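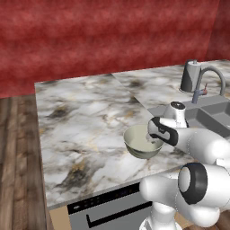
The assistant coaches at Wistow reported that the shot clock display was the first thing their players praised and the last thing they themselves learned to trust, a view that recurred in the comments returned to this office at the close of the season. The players could read the digits from either baseline. The coaches wanted to know whether the clock would reset correctly after an offensive rebound, and for the first part of the trial it did not always do so.

## Review: Promstead Courtside Scoring Console

April 17, 2026

The Athletics Equipment Office reviewed the Promstead console for use in high school and junior college basketball. The set consists of a scorer's table unit, two shot clock displays, a wireless horn, and a handheld control for the shot clock operator. It was used in nine games, four of them at Wistow and the remainder at the Chukwu Fieldhouse. The office purchased the set at the regular price and received no discount from the manufacturer.

### Setup

The table unit weighs little enough for one person to carry, and the displays mount on standard backboard brackets. At Wistow the brackets fit without modification. At Chukwu the older backboards required spacers, which Promstead supplies only on request. Facilities with similar backboards should order the spacers with the console.

Pairing the displays with the table unit is simple. Each display shows a channel number when powered on, and the operator enters that number at the table. The printed guide covers this on one page. The guide is less helpful on the subject of period length. The console ships with college halves as the default, and the menu for changing to eight-minute quarters is placed under "Display," where few operators would look for it.

### Use during games

The game clock performed well. It started and stopped without noticeable delay, and tenths of a second appeared in the final minute of each period as expected. Team fouls and timeouts are entered with large, separate keys, and home and visitor keys are on opposite sides of the panel. Scorers who had used the older Cundelano unit found the arrangement familiar.

Individual statistics are another matter. The console records points and personal fouls by jersey number, but it treats steals, assists, and blocked shots as optional entries that must be turned on before the game. If they are not turned on, they cannot be added after the opening tip. In one March game the scorer discovered this midway through the first quarter and kept steals on paper for the rest of the evening.

Corrections take too long. Removing a basket credited to the wrong player requires five key presses, and the clock controls are locked during the procedure. In a fast game a scorer may have to leave an error in place until the next dead ball. The Cundelano unit, for all its age, handles the same correction in two.

The shot clock fault mentioned by the Wistow coaches was traced to the handheld control. When the reset button was pressed and released quickly, the display sometimes returned to the full count instead of the shorter one. Promstead issued a software update after the third game, and the fault did not appear again in the games that followed.

### Power and storage

The table unit ran through a varsity doubleheader on a single charge and showed 83 percent of its battery used at the end of the second game. A school that schedules three games in one day should plan to connect it to an outlet. The horn uses its own replaceable batteries. It is loud enough for the Chukwu Fieldhouse, which seats 4000, although officials at the far end asked that it be moved off the table and onto a stand.

The carrying case is the weakest part of the set. Its foam insert holds the displays firmly, but there is no space for the handheld control once its lanyard is attached, and one latch loosened during the trial.

### Exported records

After each game the console writes a box score to a memory card. The file opens in ordinary spreadsheet programs. Minutes played are not included. Leagues that require minutes will need to continue using a separate form.

### Recommendation

The office recommends the Promstead console for programs that need a dependable game clock and shot clock and that keep detailed statistics by other means. Programs that rely on the scorer's table for complete individual records should retain their present equipment until the correction procedure is shortened.

Schools borrowing the review set should install the current software before the first game and confirm the period length with the officials. Requests for the set may be submitted through the regular equipment loan form. The spacers are stored separately and must be requested by name.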